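Slide 1 - Welcome
Good evening, all, and thank you for coming out. I'm Gwendolyn Doucet, and for those who don't know me I've been running the chess evenings at Yorath since May of last year. Tonight is about how you keep a small club going, and I promise to leave plenty of room for your own stories at the end.

Slide 2 - The first few weeks
Tell the one about the locked door (keep it short!). We printed 300 leaflets and 2 people came. One was Rekha Joshi, bless her, who had only popped in to ask about the bus and stayed until closing.

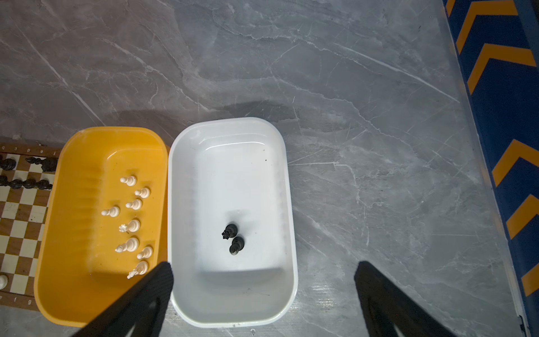 What changed things was saying hello properly. Ursina Hämmerli took to meeting people at the door, and she'd play a beginner straight away, before they had time to feel shy. Pause and look at Ursina.

Slide 3 - Teaching grown-ups
Adults hate losing in front of strangers - I certainly do. So we start with little endings, a king and a pawn or two, and leave openings well alone for the first month. Ask for a show of hands: who learnt as a child? 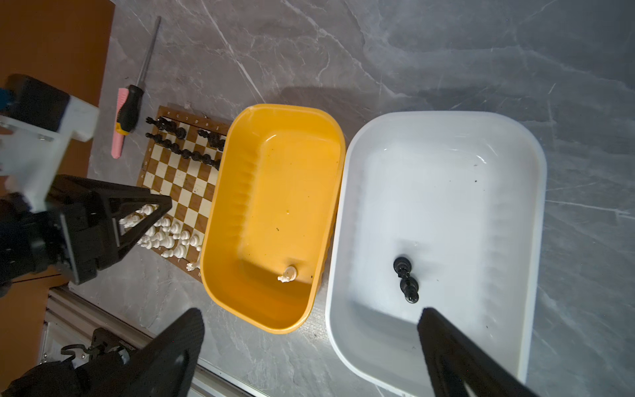 Chessboard and two plastic basins.

Slide 4 - Money
Subs, tea, the hall. Deepika Suvarna has the proper numbers, so please do ask her over the biscuits. Then questions, and remember to repeat each one for the back row.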